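Chores and machines: where are we in October?

Many readers of this newsletter write to me with the same question, and it is always a practical one. They don't ask about intelligence. They ask when a machine will clean up after lunch.

I spent part of the month at Prastbridge, where Uldis Adomaitis works on two-arm tasks, and I asked him for the plain answer. He said that wiping and folding get all the attention, but sweeping is the better test. One hand must hold the dustpan still while the other hand moves the brush, and if the two don't agree, the dirt goes under the lip of the pan. A child of six learns this in one afternoon. For the machines it is still a serious piece of work.

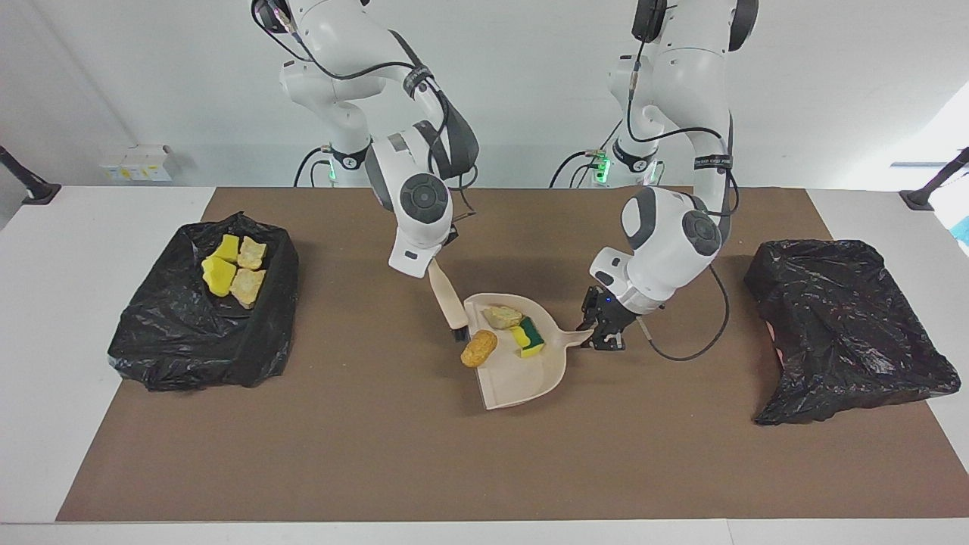 The things to be swept are also not equal. A sponge is light and catches on the bristles. A piece of bread can roll a little, or break. Then the pan must be lifted level and emptied into a bag, and a plastic bag never has the same shape twice. Uldis showed me his notebook for this one chore: 243 attempts, with a remark beside each. The remark I saw most often was "pan tilted too early."

Speed is the other matter. I timed one round with my telephone and it took 14 minutes, with two stops to put things back. I would do it in less than one minute, and I am not a fast person.

Goren, the packaging shop which wrote to us in the spring, would like such a machine for the floor under its cutting tables. My advice to them is to wait — the arms are good, but somebody must still stand near them. The Kovačević bakery has asked too, and flour is a harder case than bread.

In the next issue I will write about my visit to Vider, where they try the same with dishes. If you have a chore you want me to ask about, please send it before the end of the month.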